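The Spill Line
An opinion from the budget end of the table
by Afroza Munasinghe

I keep the equipment spreadsheet for a small outfit called Prekness, and every fall, usually in November, I get to have the same argument. Somebody wants a better arm. Somebody else wants two better arms. And I sit there with my coffee asking who's paying for the cups.

I'm only half kidding about the cups. My opinion, which I have now inflicted on pretty much everybody I work with, is that people who buy robots for handling work spend almost all their planning on the robot and almost none on the stuff around it, and then they're surprised when the whole year goes sideways over a syringe. I think the plan should start at the tabletop and work backward to the machine. I'd like to see more purchase requests written that way, and I'd approve them faster too (take note, colleagues!).

Let me tell you how I got so worked up. A couple of years ago we were pricing a two-armed setup for liquid work: picking up a syringe, drawing from one cup, emptying into another, that kind of thing. We had two quotes in hand. The one from Clendgate was thick and glossy and had a page about payload. The one from Patwary was a plain table that fit on a single sheet. I loved the Patwary one on sight, being a person who likes a plain table, and it had a line near the bottom labeled "contact parts and consumables." The Clendgate quote had nothing like it. When I called to ask, a very nice man told me that would be "on the customer side." Well, sure. The customer side is where I live.

So we filled in that line ourselves, and I was embarrassed by how bad we were at it. We put down finger pads, because everyone remembers finger pads. We put down cable ties. It took a person from the bench wandering past on a Sunday, when she'd only come in to get her bike helmet, to say, "What's it going to pour?" We had budgeted for an arm that pours and hadn't bought it anything to pour or anything to pour into. Or anything to wipe up with.

My first draft of that line came to zero. My second came to $1,093, and I remember it exactly, having had to defend it in a meeting where the arms themselves went through without a single question. Big numbers get nodded at. Small numbers get picked over, I suppose because everybody in the room has bought a measuring cup at some point and has feelings about what one should cost.

Here's my case for the small line. The cheap things are what the robot touches. A gripper finger meets frosted plastic, or a syringe barrel, or the edge of a bowl, and whether the day goes well depends a lot on that meeting. You can have a lovely arm and lose a week to the fact that your supplier changed the shape of a handle. I know a group that switched beakers halfway through a project to save pocket change, and they had to redo a chunk of the work with the new ones. I've seen the invoice for the hours. It was a painful invoice.

And the cheap things have to be there in quantity, with spares, in the same model, before you start. I ask for two of everything that holds liquid and three of anything with a moving part, like a plunger. People say that's fussy. Then a plunger starts to stick at four in the afternoon and suddenly I'm a genius.

Syringe and beaker work, with red liquid in the cups:
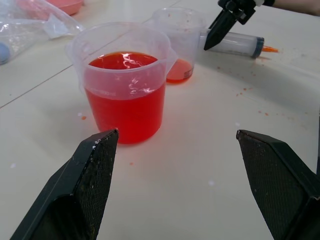
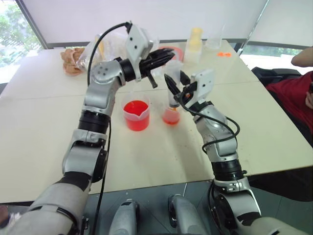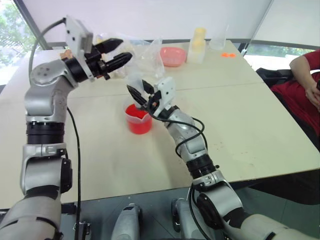

What should go in the budget first, the arms or the supplies?

Supplies, at least on paper. Write down every item the arms will touch in a normal week, how many you'll go through, and what has to be cleaned or replaced. Then price the arms against that list. You may well buy the same arms you were going to buy anyway, but you'll know what it costs to keep them busy, and you'll catch it early if the gripper you like doesn't suit the containers you need.

Now, I can hear the objection, as I've heard it from three different engineers in more or less the same words. They say the objects change all the time, so planning around them is silly. Buy the most flexible arm you can afford, they say, and the cups will sort themselves out. I have some sympathy for this! Jobs do change. Nobody wants to be stuck with a setup that can only do one trick with one beaker. But "flexible" is a word that costs a lot of money per letter, and I've watched people pay for reach and payload they never once used while borrowing a bowl from the break room. If the objects change all the time, that's an argument for a bigger supplies line. It means you'll be buying more kinds of cup.

There's a second objection that I find harder, and I don't want to skip it. It goes like this: small purchases are easy to make later, out of petty cash, whereas the arm is a once-every-few-years thing, so of course the arm gets the attention. Fair enough. If I only had one afternoon to spend on the plan I'd probably spend most of it on the arm too. What bugs me is the "later, out of petty cash" part. Petty cash at most places I've worked is somebody's own debit card and a receipt that goes through the wash. The people who do the hands-on work end up paying for the project in tiny amounts, and it never shows up in the cost, so next year's plan is wrong in the same way.

We had that happen with a project we called Saltik. On my sheet Saltik looked like a bargain. Supplies were practically nothing! I bragged about it a little, to be truthful. Then one of the technicians left for another job and handed me an envelope on her way out with 11 receipts in it, every one for something the robot needed: syringes, food coloring, paper towels, a roll of tape, a bowl. She hadn't wanted to bother me. I paid them all that week and I still feel bad about it. I also went back and fixed the sheet, and Saltik stopped looking like a bargain and started looking like a normal project.

While I'm at it, people leave out time. An arm that moves liquid needs a person nearby who can refill a cup and dry the table, and that person has a chair and a lunch break and a paycheck. Vendors tend to be vague on this point. I had one tell me our setup would need "occasional attention," and when I asked how occasional, he said it varied. I put down half a person for the first few months and got teased for it. We used more than half. Getting a liquid job going is fiddly, and you want somebody patient sitting right there.

Tables, too. I once signed off on a very nice bench that was the wrong height for the arms and had a lip around the edge that everything bumped into, so we ended up with a pair of ordinary tables pushed together, which worked fine and cost less than the shipping on the bench. I'm not going to draw a big lesson from that. I'd just say go look at the surface before you sign, and bring a cup of something and knock it over. Find out where it runs. If it runs toward anything with a plug, that's worth knowing before the truck comes.

What I'd like, and what I've started asking for at Prekness, is a request form with the order flipped. Page one is the job in plain words, no brand names. Page two is everything on the table, down to the rags. Page three is people and hours. The robot goes on page four. I got some groans when I sent it around. One fellow filled out page four first and stapled it on top, which I sent back to him, and he was a good sport and did it over. His supplies page turned out longer than mine would have been. He'd remembered trays, which I always forget.

I don't think any of this is very deep. It's housekeeping, and I know housekeeping doesn't get anyone excited in a planning meeting the way a demo video does. I like the demo videos as much as the next person. I just watch them now with my eye on the corner of the table, wondering who bought that bowl and whether they ever got paid back.

We're doing next year's sheet soon. The request on top of my pile is for a new pair of arms, and there's a sticky note on it that says "supplies TBD." It's going back this afternoon.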